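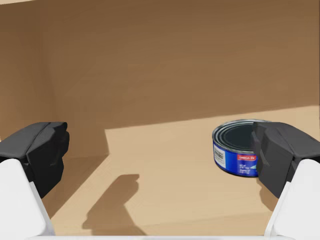
Sim view from the wrist camera, short can in the box, fingers open.

Budget for a small pick cell - sim first or buy the arm first?

brekt_ops
Oct 13, 2023
We pack mixed grocery boxes at a small warehouse in Brekthorpe. Short cans are the job I want to automate first. A person takes them out of a carton and puts them in the order box, all shift long. I have to hand in an equipment request in November and I need to decide what goes on it.
The render at the top is from the trial setup. One can, plain cardboard-colored walls, two-finger gripper. My question is whether to put money into more simulation work before the arm, or order the arm and gripper now and sort it out on the floor. The integrator we talked to, Prorkmont, wants 12 days of paid sim time up front. My boss, Roos Dierckx, thinks that is money for pictures.

palletjack80
Buy the arm. I sat through a long sim phase at my last place and the first week on real cartons threw out most of it. Cardboard bows, flaps fall back in, cans arrive dented. None of that was in the model.

slamet_m
I disagree with the above. Sim won't tell you your cycle time to the second, but it will tell you if the fingers fit, and that changes what you order. Look at the pads in your render. They are big and blocky next to that can. Put the can against a side wall and ask where the second finger goes. If the answer is nowhere, you need slimmer fingers or a suction cup, and I would want to know that before the purchase order.
Slamet Mangundap, for anyone who remembers me from the old board.

brekt_ops
The wall is what worries me too. Cans in the corners are the normal case for us once a carton is half empty. Does suction work on ridged lids?

slamet_m
Depends on the ridges and the cup. A lid with raised rings will leak under a flat cup if the lip lands on a ring. A small cup inside the inner ring may hold, or a soft bellows one. Get a few samples and try them by hand with a cheap vacuum generator. You don't need a robot for that test.

palletjack80
So you agree a bench test beats the sim.

slamet_m
For suction, yes. For reach and finger clearance, no.

tjorven
Budget person here, not a robot person. Whatever you pick, put these on the request as separate lines or they get cut later:
arm and controller
gripper, plus a second set of fingers
camera and mount
guarding and the safety review
lighting
spare pads
integration days
training for two shifts
We left out guarding on ours and had to go back and ask again. It took longer to get that approved than the arm.

brekt_ops
Lighting is a good point. There is a hard shadow from the gripper on the floor in the render, and our bench is under one strong lamp as well. Would that bother the camera?

tjorven
It did for ours. We paid 834 for two diffuse light bars after the fact.

palletjack80
Hang a sheet of white plastic under the lamp and keep your 834.

De Smet fan
Has anyone rented? We had an Ekeo arm on a monthly rental with the option to buy and it was fine. The rental came with a plain two-finger gripper. You do have to return it clean, and labels leave glue on the pads.

brekt_ops
Did not know rental was possible. How many picks an hour did you get?

De Smet fan
150 when everything was upright. Less when someone had to go over and straighten a carton, so keep a person near it when you work out the payback.

slamet_m
Then I would cut the sim to a few days, only for fingers and corners, and rent after that. Ask Prorkmont to quote the sim days separately. If they won't split it, get a second quote.

palletjack80
I can live with that. Still think 12 days is too many.

brekt_ops
OK. I have asked them for a split quote and ordered three sizes of suction cup. Roos is fine with the rental as long as the buyout price is in writing. Will post the numbers when I have them.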